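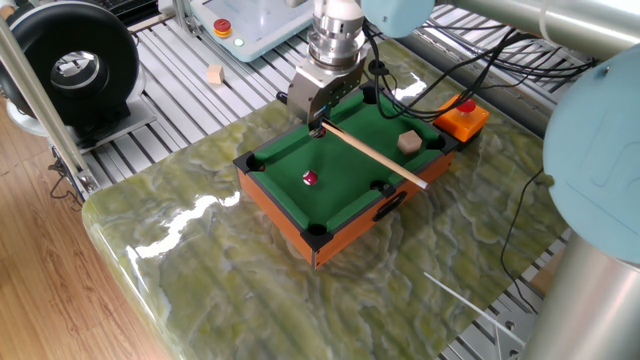

The little pool table on the green marble.

Lemlem Negussie had paid 200 for the table at the Andanwood sale, and she had not told her sister-in-law. It was small enough to pick up with one hand under each side. The felt was bright green. There was a cue with it, a thin one, and a red ball.

"Where are the rest of the balls?" Ayana Bogale asked.

"The man said they'd be in the box."

"Were they?"

"There was a cube of wood in the box."

Ayana set the cube down on the felt and looked at it for a while. Then she said her father had played in the back of Dubey's every evening in May, when the shop stayed open late, and he had never once let her hold the cue. He said she would tear the cloth. She was nine then.

"You can hold this one," Lemlem said.

Ayana wiped her hands on her skirt first. She took a long time lining up. She missed the ball completely, went around to the other side, and missed it again.
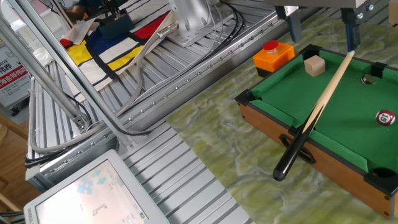

What do you aim at when there is only one ball?

The pocket. You pick the one you want and hit the ball so it goes there.

Lemlem had asked and Ayana had answered, in her father's voice, without looking up. She bent down until her chin was nearly on the rail. Out in the street the Jalov bus went by, the one she had meant to catch.

"There's another at six," Lemlem said, and went to put the coffee on.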